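Questions We Hear a Lot
The Matlow Circle for Meditation, Angel Messages and Everyday Spirit

Welcome! If you found us through the newsletter, a friend, or a late-night search for what a white feather on the windshield might mean, we're so glad you're here. These are the questions that land in our inbox most often. The answers were written by Gilles Fleury, who leads the circle, with plenty of interruptions from the rest of us.

What is the Matlow Circle?

We're a group of people who meditate together, talk about what comes up, and practice listening for guidance. Some of us call that guidance angels. Some say spirit, or the higher self, or God, and one of our longest-standing members just says "the quiet." We meet in the evening in the upstairs room on Mathias Street, and we also run an online sitting for people who live too far away to come in person. There are 94 of us on the list right now, though you will never see that many in the room at once (the chairs wouldn't allow it!).

Do I have to believe in angels?

No. Come curious and that's plenty. Gilles spent his first year in a circle like this one convinced he was the only person in the room making it all up. He still enjoys telling that story, usually with his eyes closed and a big grin. If a word doesn't sit right with you, swap it for one that does. We do ask that you let other people keep their words too.

I've never meditated before. Will I be lost?

Not at all, and we love having beginners. Every sitting opens with a few minutes of guided breathing, then a spoken meditation, then silence. The silence lasts 15 minutes in the regular sitting. If your mind wanders off to the grocery list, wonderful, you noticed, come on back. You can sit in a chair, on a cushion, or flat on the floor with a blanket over you. People do fall asleep. We let them.

What is the Ivum practice I keep seeing in the newsletter?

Ivum is the name Gilles gave to the short practice he uses every morning, and yes, people ask all the time where the word comes from. He heard it during a meditation, wrote it down, and liked the hum of it. You breathe in, hold the sound "ivum" silently in your mind, and let the breath go with the lips barely open. Do that for nine breaths. Then ask one question, inwardly, and write down the first thing that arrives without fixing the spelling.

It takes less time than making toast, and I can't tell you how much I look forward to it. (This is Gilles talking. I have been doing it for years and I'm still surprised by what ends up on the page.)

How will I know if a message is real or just my own thoughts?

Oh, we could talk about this one all night, and sometimes we do. What many of us have noticed is that guidance tends to be short and kind. It doesn't nag. It rarely comes with a long argument attached. My own worried thoughts, on the other hand, can go on for pages and nearly always begin with "you should have."

Try keeping a notebook with two columns, one for what you heard and one for how your body felt when you heard it. Tight shoulders? Warm hands? Nothing at all? After a month or so, go back and read it from the first page. You may find that your guidance has a tone of voice, and once you know the tone it's much easier to pick out from the chatter.

We also want to say plainly that you're allowed to be unsure. I've been unsure about things I later treasured. I've also been very, very sure about things that were only indigestion.

I don't see or hear anything when I meditate. Am I doing it wrong?

You aren't! Some people get pictures, some get words, and a great many simply get a feeling, or a sudden memory, or a song stuck in their heads for the rest of the day. Pay attention to the song. One of our members went months with what she called "a blank wall and a sore knee," and then one evening noticed that she had stopped being frightened of the drive home in the dark. She counts that as her first message. So do we.

Can I ask for a sign?

Please do, and have fun with it. Ask for something specific enough that you'd recognize it, then let it go and get on with your day. If you stand at the window waiting for a blue heron you'll only get a stiff neck. Signs seem to like a relaxed person. If nothing shows up, ask again next week, or choose a different sign, or consider whether you already know the answer and were hoping for another one.

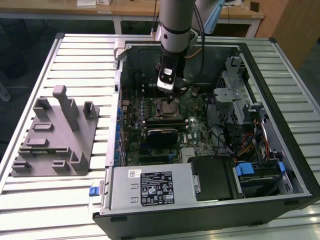 Circle Notes, Issue 83

What is Circle Notes, and how do I get it?

Circle Notes is our newsletter, and it goes out every month by email. Each issue has one guided meditation to read aloud (or record in your own voice, which I highly recommend), a letter from Gilles, and a page of messages sent in by members. The member page is my favorite part by a mile. To receive it, fill in the sign-up form on our welcome page. If you'd like it printed, tell us at a meeting and we'll run one off for you.

Back issues are kept in a binder upstairs and can be borrowed. Please bring them back! Issue 12 has been gone a long while and we'd be delighted to see it again, no questions asked.

May I send in a message I received?

Yes, yes, yes. Keep it under 500 words and tell us whether you'd like your name on it, your initials, or nothing. We correct typos and leave the rest alone. We don't print messages about a named person who hasn't agreed to it, and we don't print predictions about health, elections or the end of the world.

I'm nervous about telling my family. Any advice?

This comes up so often, and it's tender every time. You don't owe anyone an announcement. Some of us told everyone in the first week and some of us have told one sister. When I finally told my brother, I had rehearsed for days, and he said, "I figured," and asked if there was more potato salad. It isn't always that easy, I know. A few people in the circle have had hard conversations and are still having them.

What has helped many of us is talking about what the practice does for us in daily life. "I sit quietly in the morning and I'm less snappish by lunch" is true, and most people can nod along to it. The rest can wait until you feel steady.

Is this a religion? Does it conflict with mine?

We're not a church and we don't have a creed. Among our members are Catholics, Methodists, a couple of Buddhists, and several people who'd rather not be asked. Some bring their own prayers and say them under their breath during the silence, which sounds lovely from where I sit. If your faith tradition has teachings about practices like ours, talk with someone you trust there and go gently. You can always come to a sitting and leave out the message portion.

Can the circle help with a medical or mental health problem?

We can sit beside you, and we can hold you in our thoughts, and we'll gladly bring soup. We can't diagnose or treat anything. Please keep seeing your doctor or counselor, and keep taking whatever they've asked you to take. If the voices you hear are harsh, or tell you to hurt yourself or anyone else, please reach out for professional help right away. That's a loving thing to do for yourself and we'll cheer you on.

What does it cost?

Evening sittings are by donation. There's a basket by the door, and no one watches it. The weekend retreat has a fee to cover the room and meals, and we keep two places free each time for people who need them. Just write and ask, with no explanation necessary.

Tell me about the retreat!

Gladly! It takes place every September at Premitico, a former orchard with a long low house, a pond, and more frogs than you'd think possible. We arrive in time for supper, keep silence until noon the next day, and spend the afternoon writing, walking or napping. The second evening is the message circle, outdoors if the weather is with us. Bring a flashlight, warm socks, and a mug you like.

Spaces are limited and they do fill, so write early if you have your heart set on it. Rooms are shared unless you ask otherwise. The beds are fine. The breakfasts are magnificent.

What should I bring to my first evening?

Yourself, and a notebook if you enjoy writing. Skip the perfume, please, as a few of us get headaches. Doors open at 6:30 p.m. and we begin at seven. If you're late, come in anyway and take the chair nearest the stairs. We leave it open on purpose.

How do I find the room?

The street number is 529, and the door is on the side, past the bicycle rack. Ring the lower bell. The upper one belongs to a piano teacher who has been extremely patient with us. There is one flight of stairs with a railing on the left. If stairs are difficult for you, join the online sitting or let us know ahead of time, and we'll move the circle to the ground-floor room for the evening.

My question isn't here. What now?

Write to us! Use the contact form and put "question for the circle" in the subject line. Gilles reads every one, though he's slow in the weeks before the retreat. If it's something you'd rather talk through in person, stay for tea after any sitting. The kettle goes on as soon as the candle is out.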